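Kenari Public Library
August 12, 2020

The Kenari Public Library is updating its rules for borrowing, holds, and returns. This thread sets out what will change for cardholders and what will stay the same. Please read to the end before calling the front desk, as most of the questions we have received this week are answered below.

1/ Overdue fines on all books, magazines, and audiobooks have ended. This applies to adult, teen, and children's cards. Fines already on an account for late items will be cleared by staff, and cardholders do not need to ask for this to be done.

2/ Charges for lost or badly damaged items remain in place. An item is treated as lost when it is 36 days past its due date. If the item is then returned in good condition, the charge will be removed in full.

3/ The loan period for books is unchanged. Items may be renewed twice, unless another reader has placed a hold. Renewals can be made through your online account or by phone.

4/ Each card may now have up to 10 holds at one time. Readers who already have more than that will keep the holds they have, but will not be able to add new ones until the number drops.

5/ Hold pickup is by appointment at the Stenier Street entrance. When your item is ready, you will receive an email or a phone call, depending on the choice you made when you signed up. Please do not come to the building before you have heard from us.

6/ At pickup, have your card number ready. A family member or neighbor may collect for you if they bring your card or a clear picture of it on their phone. Staff will place the bag on the table and step back before you come forward.

7/ Face coverings are required at the entrance and in the pickup line for everyone who is able to wear one. We thank readers for their patience on busy mornings, when the line has sometimes reached the corner.

8/ Returns should go in the outdoor book drop only. Staff cannot accept returned items by hand. If the drop is full, please keep your books at home and try again the next day. Bags and boxes left on the steps have been rained on twice this summer, and several art books had to be thrown away.

9/ All returned items are set aside before they are checked in. Your account may show an item as still on loan for several days after you return it. You will not be charged for this time.

10/ Donations of used books are not being accepted at present. We expect to review this in October. Until then, please do not place donated books in the book drop – they fill it quickly and cannot be added to the shelves.

11/ The summer reading program has closed. Young readers logged 88 books on the opening day alone, and the total for the season passed 1000 well before the last week. Prize bags for those who finished may be picked up with any hold, or by separate appointment.

12/ The Lysenko Collection of local maps and town records is closed to visitors. Requests for copies can be made by email. Please give the street name or family name you are looking for, and the years of interest if you know them. Replies are taking longer than usual.

13/ Interlibrary loan with the Drosmont library system has started again for books only. Films and music are not included. Please allow extra time, as the delivery van is running on fewer days and items are set aside at both ends. 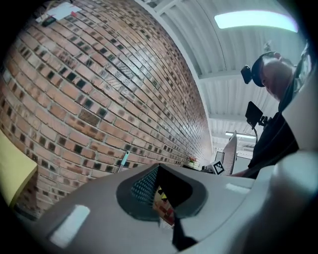

14/ Readers who placed a Drosmont request in the spring do not need to place it again. Those requests were kept in the order they came in. If you no longer want the item, please cancel through your account so that it can go to the next reader.

15/ Library cards that were due to expire this year have been extended. New residents may apply for a card online and will be given a temporary number, good for holds and e-books. Proof of address will be needed later, when the desk is open again.

16/ Wireless internet can be reached from the parking lot at any hour, and no password is needed. Printing is available by appointment. Send your file to the reference desk by email and the pages will be ready at the Stenier Street entrance – black and white only for the time being.

17/ Story time for young children continues online. The weekly link is sent to families on the mailing list. To join the list, call the children's desk or write to us through the contact form on our website.

18/ The book groups are also meeting online. The mystery group has space for new members. The history group is full, but a waiting list is being kept, and a second evening may be added if enough readers ask for one.

19/ We do not yet have a date for opening the reading rooms. When a date is set, it will be posted on this account, on our website, and on the door.

20/ Large-print copies of these rules are available at pickup, and staff can read them over the phone to anyone who would find that helpful. Questions about a particular account should be sent by email or phone and should not be posted in replies to this thread, where card numbers can be seen by others.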